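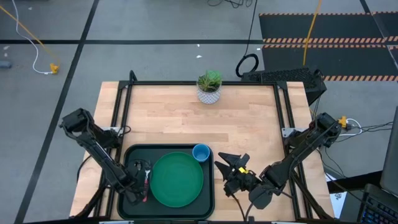 19 May 2021

Gresura trailer + conform notes. Writing this before I forget which version is which.

Picture locked at last. Director signed off the 82 second cut, the one that opens on the ferry. The long version is dead, please don't work from it. I've moved it into OLD but left it readable in case the distributor wants the harbor shots for the online spots.

Conform of the feature: 1,486 events in the list from editorial. 1,163 linked first pass. Most of the rest were the second unit rolls where the reel names got an extra underscore on ingest. Dalal wrote a quick find and replace for it and that took care of nearly all of them. What's left is archive footage and the phone video in reel 4, relinking by hand. Slow. Did reel 4 before lunch, reel 5 half done.

Reel 2 has a two frame slip after the church. Not our error – it's in the reference movie as well. Checked against the cut list three times. Asked editorial which one they want to believe. No answer yet.

Watch out: the list for reel 3 is dated after the lock. Somebody trimmed the phone call. Dalal Bataineh rang them, they say it was intentional and they forgot to tell us. So lock is lock except for reel 3. New list is in the shared folder with B on the end. Use B.

Grade
Started on the night exteriors. Tried the cool look from the camera tests and it goes muddy on the car interior, faces drop away completely. Backed it off about half and let the street lights stay orange. Better. Not sure the DP will go for it, he liked the blue. Saved both as stills in the gallery under NIGHT_A and NIGHT_B.

The kitchen scene doesn't match itself. Wide was shot late afternoon, closeups the next morning, and the window gives it away every time we cut. Windowed it and pulled down the highlights, OK in the wide, still flickers a bit when she crosses. Needs tracking by hand, leave for tommorow.

Skin on the daughter too magenta in reel 1, all the way through to the title. Fixed at group level so don't add your own on top. If it looks green to you check the projector first, it was drifting on warm up this morning. I gave it forty minutes and remeasured, fine after that.

Sound
Stems for the trailer came from Lirnden. Dialogue, music, effects, plus a print master. Music stem is one frame late against the print master. Tiny but you hear it on the door slam. Asked them to resend. Meanwhile I slid it in our timeline, MUST undo that when the new one lands or we'll be early. Wrote it on the tape on the monitor too.

Trailer is too loud for the cinema version. Measured it twice. Lirnden say they mixed to the web spec as the order said web. It did say web. My mistake, I copied the order over from the last job. They'll do a theatrical pass, no extra charge this time.

Also the narrator says the title wrong at the end. Stress on the first syllable, should be on the second: gre-SU-ra. Director noticed right away, none of us did. Pick-up line being recorded remotely.

VFX
Geagea delivered the boat removals and the first round of the storm. 638 frames in the long storm shot, all there, no gaps, checksums good. Rain looks nice. Horizon doesn't – there's a soft edge where the plate meets the sky and it boils once you grade it up. Sent them a still with our look on it so they can see what we see. They had only been viewing it flat.

Boat removals approved, cut in, done.

Title card: still waiting on the real font. Temp one is in the trailer and the temp one has a different S. Do not send that out.

Storage
Main volume getting full again. Cleared render cache from the December job, nobody has opened it since we delivered. Fisteck backup ran overnight and stopped partway with a permissions error on the audio folder. Changed the owner, restarted it at four. Look at it first thing please, before touching anything else. If it failed again we only have one copy of the new VFX and I don't like that.

For tomorrow
– finish reel 5 relink
– answer on reel 2 slip, chase if nothing by ten
– kitchen window tracking
– Lirnden: resend music stem, undo my slide
– font
– poster people want six stills at full res, graded. I have picked four. Dalal to pick the other two, not the ferry again
– subtitles for the trailer, check the line lenghts, last set ran three lines on the harbor shot
– ratings card for the front of the trailer, ask the distributor which wording

Test screening of reels 1 and 2 for the producers at the end of next week if the grade holds. Told them no temp VFX questions. They will ask anyway. Reel 1 runs fine from the server, reel 2 dropped a frame on playback once, couldn't make it do it again. Noting it in case.

Key for the small screening room is in the second drawer now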